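Checkered tablecloth on an upstairs table – clips, weights or nothing?

We have a community room with an upper level, and the tables up there look tired. I want to cover them for a lunch in April. A friend swears by a plain cloth with no clips. I don't believe it will stay put. Has anyone done this next to a railing?

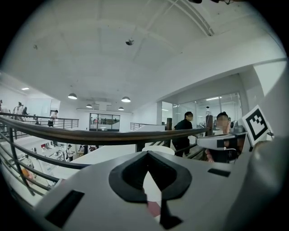
Benvinda Nogueira
Regular contributor

I'd leave the round white top by the handrail bare. A cloth on a round table near a walkway gets caught on people's hips, whatever the packet says. The dark brown rail and black posts are plenty to look at already. Save the cloth for a table with corners, and let it hang over the side a bit.

I paid extra for the Lokerov "no-slip" kind once. It slipped.
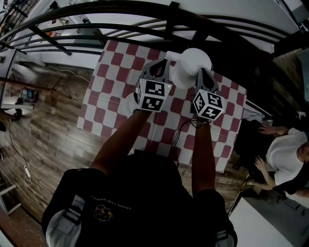
Red and white checks over a wood plank floor.

Yusri Pelupessy
Member

Just use clips. 5 bucks.

Armindo Guerreiro
Member

Clips don't fit every edge, so measure the thickness first. I'm also not sold on weights – ours swung into people's knees all through lunch. A thin rubber mat under the cloth did more for us than either. Checks do hide crumbs, I'll give them that, but red wine on the white squares is another story. Wash it once before Wednesday or whenever your lunch is, as ours shrank.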